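Date: 28/09/2026
Subject: Re: Irka and the kitchen question

> The Irka people say it will be unpacking shopping and wiping down worktops by June. They have done 200 runs of the packing task and it only went wrong 6 times. I don't see how anyone on this list can still say chores are a decade off. What more do you want?

What I want is the other half of the sentence. Went wrong how, and who put things back between runs? If someone resets the bench every time, then the person is doing the chore and the arm is doing the easy bit in the middle.

I spent 2 days at the Stamdale workshop and came home less impressed than when I set out. They were perfectly open with me, I should say. It was the write-up on the Goltatham page that got carried away.
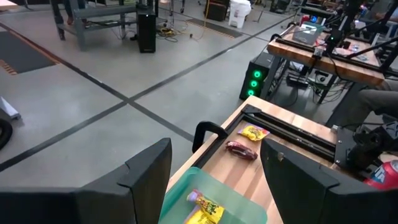
Putting the shopping away is a horrible job to give a machine, and I think we forget that because we do it while talking. Every packet has its own way of slumping. One yellow snack packet lying in a shallow green tray is a fair place to start, and I have no quarrel with starting there. But my cupboard has no tray. It has half a bag of rice with a peg on it, and behind that a jar I can't reach myself.

The Cocco trial on the shop floor bothers me for the same reason. They talk of around 1,000 items an hour, which sounds fine until you ask what happens when a bag splits. Somebody walks over — and that somebody is still on the wage bill.

So, to answer the question: one ordinary kitchen, not tidied first, with the staff out of the room. I'd watch that all afternoon.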